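Tanoli Food Access program, progress report, October

Quick one this time, full numbers with the next report. Screening is up and running at 3 of the 4 clinics. Fekex is still waiting on a nurse lead so no referrals from there yet. 231 patients enrolled so far, goal is still 1,000 by end of grant. Behind, yes. 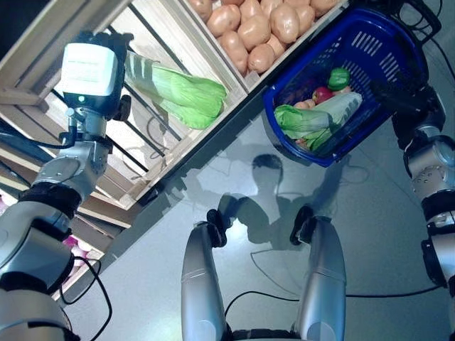
Bok choy and potatoes in the crates.

Diabetes and blood pressure follow-up calls started at Witska. Spanish scripts done, other langauges pending. Biggest problem is rides, people miss pickup hours. Would like to move part of the printing money to bus passes, pls confirm if OK.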